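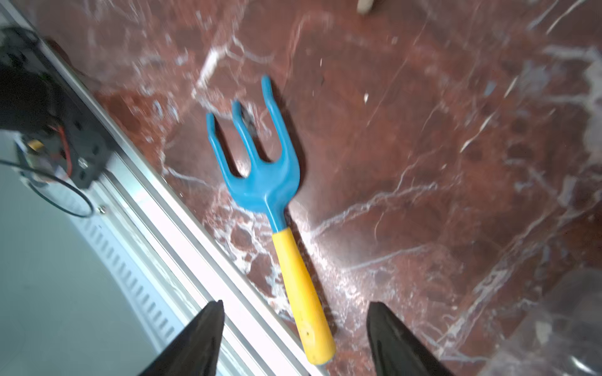 Prumstead Walk and Run Course Marker Set
By Carter Lemieux, August

The Prumstead set marks a charity walk or fun run on streets, park paths, or grass. It comes with 45 corrugated plastic arrows, wire stakes, and three mile signs. Item number 2252.

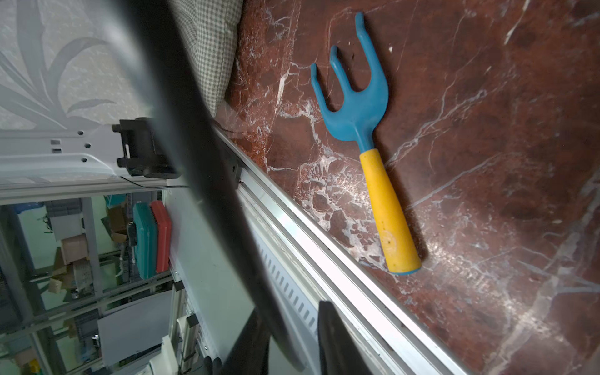 Arrows are printed on both sides, so one sign works for left or right turns. Stakes are 21 inches long and push in by hand on soft ground. For pavement, order the Hajdu weighted bases - they are sold separately.

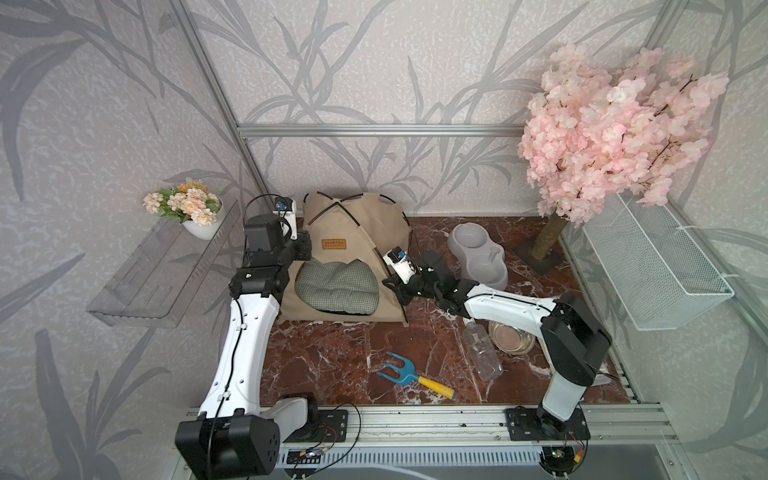
1 min read

Mile signs have a blank panel for a sponsor or congregation name. Use dry-erase marker if you plan to run the event again next year. Permanent marker does not come off.

The set packs flat in its carton. Replacement arrows ship in packs of five.

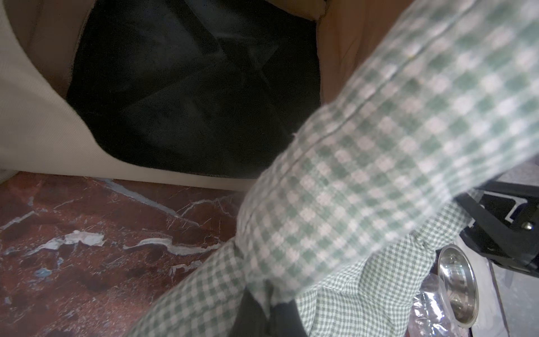 Signs are not reflective. For a start before sunrise, add the Zovcombe clip lights. Unused sets can be returned in the original carton, but opened stakes cannot.

Related items
Hajdu Weighted Sign Base
Zovcombe Clip Light
Prumstead Finish Line Banner
Blank Race Bibs with Pins

© Grullomora Event Supply | Contact us | Back to top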